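Why do people forget to water their plants? A project report

My project started with a dead basil. I'd had it on the kitchen windowsill in Clilden for most of a term, I watered it when I remembered, and one morning it was a stick. My tutor, Ihor Nechyporuk, said that if I was going to moan about it every week I might as well do my project on it, so I did!

What I wanted to find out was pretty simple. Do people lose house plants from too little water or too much? Everybody I know says too little (me included, see basil), but the books in the library mostly go on about soggy roots.

I wrote a short questionnaire and took it round my halls, then Trinh Lục very kindly put it in the Brundance gardening newsletter, and that's when it went a bit mad. I got 235 answers back, some of them with whole life stories about a spider plant written up the margin. I also kept a diary for 12 plants of my own from the start of July, half of them watered every morning and the other half only when the top of the soil felt dry to my finger.

A lot of people told me they'd given up on living plants and bought artificial ones, so I added a question about that too. 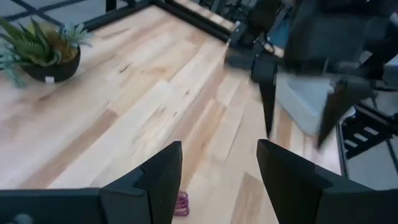 Succulents in a dark bowl-shaped pot, artificial by the look of them.

The diary was the part I enjoyed most. The daily plants looked lovely for a while, and I got quite smug about them, but then the lower leaves on the two begonias went yellow and the little cactus turned soft at the bottom. The "finger test" plants were slower but I only lost one, a fern that sat too near the radiator. I should have moved it and I didn't, so please don't count that against the method.

The questionnaire backed this up more than I expected. Plenty of people who said they'd "forgotten" a plant also wrote that the soil was still damp when they threw it out. I think what happens is that a plant droops, we feel guilty and we drown it (I've certainly done that). 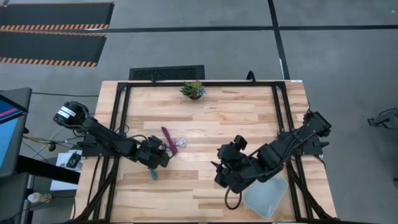

How often should you water a succulent in winter?
Very little, once a month is usually plenty if the room is cool, and the soil should be dry all the way down before you do it.

If I did the project again I'd use the same kind of plant all the way through, as comparing a cactus with a fern was a bit daft. I'd also weigh the pots. Ihor suggested this near the end, when it was too late to start, and it would have told me far more than my finger did. I'd like to try different composts as well, and Trinh has offered me a corner of her greenhouse for that.

The new basil is on the windowsill now and has four more leaves than when I bought it.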